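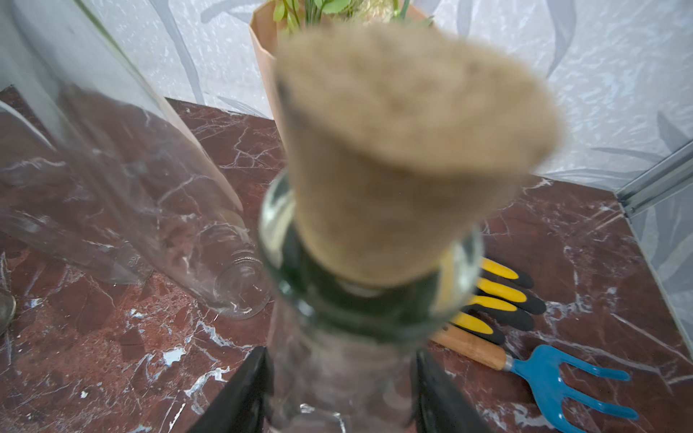

Course notes prepared by the teaching office, Proveck School of Food Trades
Unit 7: Closures for small producers
Last revised November 2024

Before the lecture, please read the sheet on glass from the previous unit. I will suppose that you know the words finish, bore, neck and shoulder, and I will not explain them again.

1. What a closure must do

A closure keeps the liquid in and the air out, for as long as the product is meant to last. It must also let the customer open the bottle, and for many products close it again many times. These wishes pull in different directions. A long straight cork driven fully into the neck gives a good seal for years, but it needs a corkscrew and it does not go back easily. A tapered cork can be pushed in and taken out with the fingers, but it touches the glass only along a narrow band, and everything depends on this band.

For vinegar, oil, syrup and spirit we will meet four families in this course: straight corks, tapered corks, bar-top stoppers (a cork or plastic plug with a fixed head) and screw caps. Crown caps belong to the beer unit.

2. Natural cork

Cork is the bark of the cork oak. It is made of very small closed cells filled with gas, and for this reason it can be pressed to a smaller size and then push back against the glass. When we cut a stopper we should think about the lenticels, the small pores which run through the bark from outside to inside. In a good straight stopper they cross the stopper from side to side. In a thin disc cut the other way they go from the top face to the bottom face, and the liquid can find its way along them.

Agglomerated cork is made from granules held together with a binder. It is cheaper and more even. Ask the supplier for the food contact statement, and ask whether it also covers strong spirit, as some binders are approved only for wine.

3. Taper and fit

A tapered stopper is described by three measures: the top diameter, the bottom diameter and the length. Many students write down only the top one and then order the wrong size. The bore of the bottle must lie between the two diameters. As a working rule in our workshop, the cork should enter by half to two thirds of its length with firm hand pressure. If it goes in completely, it is too small, even when it feels tight on the day. If it enters only by a quarter, it will lean, and a leaning cork leaks.

Bottles from one mould are not all equal. Measure the bore on several bottles from each pallet, at the rim and again a little lower, for some necks become wider inside and the cork then seals only at the rim.

4. The case of the Fodberg order

This case is used in the written work, so please keep your notes on it. A vinegar maker in Plemine ordered 3000 tapered corks for a bottle of 500 millilitres. The corks were chosen with sample bottles from Merrick, but the filling was done in bottles from Fodberg, with a slightly wider bore. The corks went in too deep. After some weeks in the shop 400 bottles came back with wet labels.

The maker blamed the cork supplier. The supplier had delivered exactly the size on the order. I ask you to look at three points:
- Who should have measured the second bottle, and when?
- Would a wax seal have saved the batch, or only hidden the fault for longer?
- What should be written on the order form next time?

There is more than one acceptable answer to the first point. Please give your reasons.

5. Storing and preparing corks

Keep corks in their closed bag, away from paint, cleaning products and anything with chlorine. The store should be dry but not very dry. Cork that has lost its moisture becomes hard and breaks at the edge. Do not boil corks. This old advice is still found in household books, but boiling damages the surface and brings out colour, which then goes into the product.

Open only the bag you need for the day - the rest stays sealed.

6. Upright or lying down

Wine under straight cork is often stored lying. Vinegar, oil and spirit under a tapered stopper should stand upright, during transport also. Strong spirit attacks the cork over time, and oil creeps through the smallest gap.

For next time

Bring one empty bottle with a reusable closure from your own kitchen, washed and without label. Measure the bore at home if you have a caliper. The written work on section 4 is one page, handed in at the start of the lecture. Students who joined after September should collect the glass sheet from the office.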